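Counting Eelgrass at Larkden
June 2011
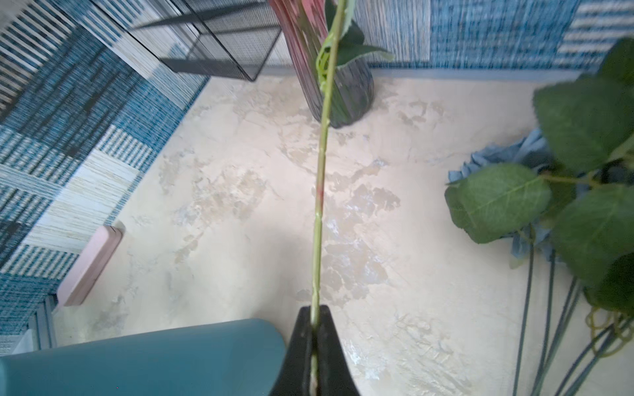 Fuad Kumsa has been working on the mudflats at Larkden for six years, first as a student and now as coordinator of the Hekellow shore project. The project maps eelgrass beds and replants the ones that have thinned out.

"People come expecting whales," he says. "What they get is mud up to the knee and a clipboard."

Last season the group planted 2466 shoots over two plots on the north side of the channel. Each plot is 40 meters long. The shoots are tied to small metal staples and pushed into the sediment by hand at low tide, and that gives the crew a working window of two hours at best.

Kumsa grew up inland and did not see the ocean until he was 19. He took a summer job on a supply boat and stayed on the coast. "I was seasick most of that summer. I liked the harbor, though, and I liked the people who worked there."

The project takes school groups in spring. Some 12-year-olds are better at spotting new growth than the adults, he says, "and they don't mind lying down on the boards to look."

Money is tight. A day with the boat costs $300, and the old outboard needs a new lower unit. Kumsa would like to add a third plot near Sheikh Point, where fishermen have told him there was thick grass when they were boys. He has not found any survey that shows it.

"I believe them," he says. "They know that bottom better than I do."

The next planting is set for July, if the permit comes through.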